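The Table by the Window
by Sewwandi Karunaratne

Many of you have asked me what has happened with the letter table at Flunorthorpe, so I write a few words about it in this issue.

For those who are new: the letter table is a place where anybody can sit and write a card, fill in a form or mend a torn book cover. It began last June, when Jyoti Bansal brought the first stack of plain cards and said she was tired of keeping them in her hall cupboard. Since then we have used 383 of these cards. Most of them went to members who could not come to us during the winter, and several people have written back, which made us very glad.

The old table top had become rather tired. There were ink marks on it from the first months and one long scratch, and when you wrote on thin paper the pen fell into the scratch and made a hole. We talked about sanding it, but in the end a tablecloth was the simpler way. Jyoti chose the yellow gingham. She had to join two panels to get the width, and she asks me to tell you that she knows very well the front border does not meet in one line. I told her that I like it. She will perhaps unpick it in spring, perhaps not.

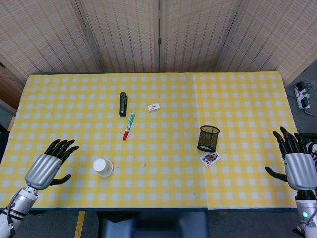
The letter table with its yellow cloth, the stapler and a marker lying ready.

We want to keep only a few things on the cloth, so that there is room for your elbows and your paper. The stapler stays out all the time. Please do not carry it to the kitchen, we have lost two in this manner. The markers are for envelopes and labels only — they go through thin paper, and now there is a cloth underneath which we would like to keep clean. If you need more than one colour, the others are in the Zutton tin on the shelf. Please press the cap on until you hear the click.

If you bring a drink, put it well away from the papers of your neighbour. A little tea on the cloth is no tragedy, it can be washed. A little tea on somebody's pension form is a different matter, and I speak here from experience.

Paper is again in good supply. Mr Agarwal has given us 600 sheets, cream coloured and quite heavy, very pleasant for writing with a fountain pen. They are in the lower drawer. Please take what you need for your letter but leave the opened packet flat, because the corners bend when it stands up. Envelopes are in the drawer above. We are short of the small ones, so if you have some at home which you will never use, we would be thankful.

Mrs Somen has also offered to help with difficult letters, for example to a landlord or to an office. She can sit with up to 5 people in one afternoon. Write your name on the sheet by the door, and bring the letter you have received and not only your answer to it. Last time three persons came without it, and it was hard to help them well.

The next cards to go out are for our members in hospital. They should be in the box by 1/27/23, before the afternoon post. You do not have to write much. Two lines and your name are enough, and Jyoti will address the envelopes.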